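이 사이트는 더 나은 이용 환경을 위해 쿠키를 사용합니다. 동의 | 설정

서비스 로봇 도입 실무, 강의 노트
상용 키트 살펴보기: Weker 양팔 작업 셀

지난 시간에 견적서 읽는 법까지 했으니 오늘은 약속드린 대로 제품 하나를 붙잡고 천천히 뜯어보겠습니다. 고른 것은 Clelton에서 내놓은 Weker라는 탁상형 양팔 셀이에요. 세탁물 정리 업무를 맡기려는 분들이 수강생 중에 꽤 계셔서(설문 보고 저도 놀랐습니다!) 옷감 다루는 쪽으로 이야기를 몰아가 보려고 합니다. 과제 보고서는 11월 7일까지 강의 게시판에 올려 주세요.

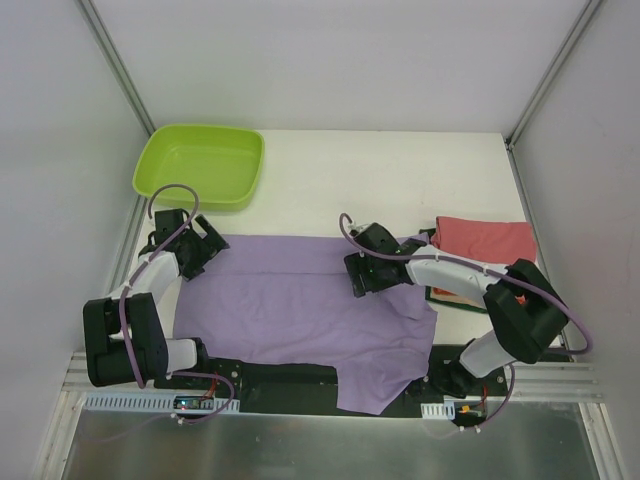 키트를 검토할 때 저는 팔의 사양표보다 작업대 배치를 먼저 봅니다. 팔 두 개가 한 상판을 나눠 쓰는 구조라서, 물건을 어디에 두느냐에 따라 쓸 수 있는 면적이 확 달라지거든요. 보라색 천이 두 팔 사이를 넓게 차지하고, 연두색 트레이는 왼쪽 뒤 구석으로, 개어 둔 연어색 천은 오른쪽 벽 가까이로 물러나 있지요. 여러분 현장의 작업대를 종이에 그려 보실 때도 가운데를 얼마나 비울 수 있는지부터 따져 보시면 좋겠습니다. 그리고 케이블이요, 이건 제가 매 학기 잔소리하는 부분인데, 보라색 케이블이 그리퍼 쪽에서 고리를 그리며 흰 링크를 타고 내려가는 모양을 한번 눈여겨봐 두세요. 관절이 돌아갈 여유를 남기면서도 천에 걸리지 않게 하는 일이 생각보다 까다롭습니다.

비용 이야기도 빼놓을 수 없겠죠. 수업용으로 꾸며 본 가정은 이렇습니다. 한 교대에 옷감 524장을 처리하고, 그중 13장은 사람이 다시 손본다고 해 봅시다. 재작업 한 장에 드는 시간을 여러분 현장 기준으로 넣어 보시고, 월 임대와 일시 구매 두 경우를 나란히 계산해 오세요. 소모품인 손가락 부품 값도 꼭 넣으시고요. 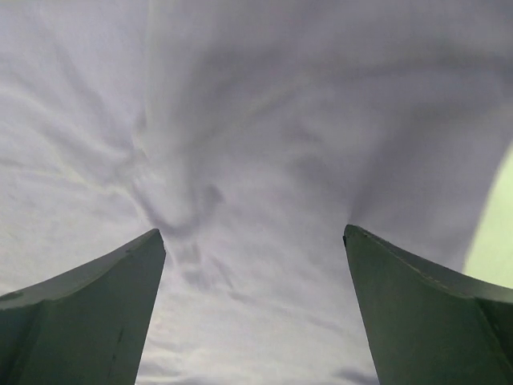

손끝 부품은 키트마다 차이가 크고, 데모 영상만 봐서는 판단하기가 참 어렵습니다. 단단한 상자를 집는 일이라면 두 손가락 사이 폭과 쥐는 힘만 맞으면 얼추 되는데, 천은 그렇지가 않아요. 손목 쪽에서 이렇게 바짝 들여다보면 흰 천의 주름이 화면을 거의 다 채워 버려서, 어디가 가장자리이고 어디가 그냥 접힌 골인지 사람 눈으로도 헷갈립니다. 그래서 손목 시점만 쓰는 구성인지, 작업대 전체를 보는 시점을 함께 주는 구성인지 판매사에 꼭 물어보셔야 해요. 왼손가락 면에 난 가느다란 세로 자국 같은 것도 점검표에 적어 두시면 교체 시기를 의논할 때 쓸모가 있습니다.

소프트웨어는 두 가지를 비교해 보겠습니다. Heydari는 작업 순서를 블록처럼 이어 붙이는 방식이라 처음 배우는 분들이 편안해하시고, Tastine은 기록을 꼼꼼히 남겨 주는 대신 설정 항목이 57개나 되어서 첫날엔 다들 한숨을 쉬십니다. 저는 둘 다 나름대로 정이 들었어요.
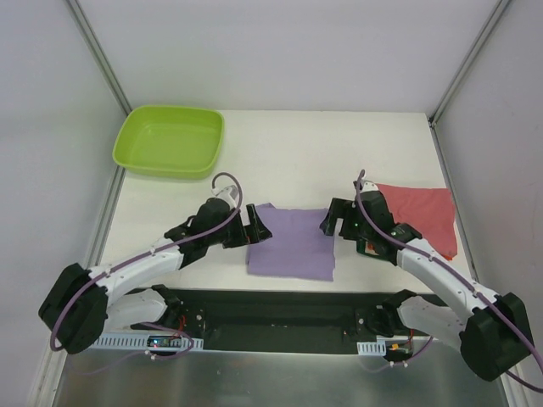
어느 쪽을 고르시든 평가판 기간에 해 보실 일은 비슷합니다. 같은 천을 같은 자리에 놓고 20회 반복시켜 보시고, 다음에는 일부러 조금 삐뚤게 놓고 또 20회를 돌려 보세요. 판매사가 준비해 온 천 말고 여러분이 평소 다루는 천으로요. 결과는 성공과 실패로만 나누지 마시고, 어느 단계에서 멈췄는지를 한 줄씩 적어 두시면 나중에 협상 자리에서 큰 힘이 됩니다.

설치 교육이 계약에 들어 있는지도 확인하시고, 2월에 있을 실습 신청은 게시판 공지의 양식을 써 주세요. 다음 시간에는 유지보수 계약서의 응답 시간 조항을 같이 읽겠습니다.

공유 13 · 댓글 20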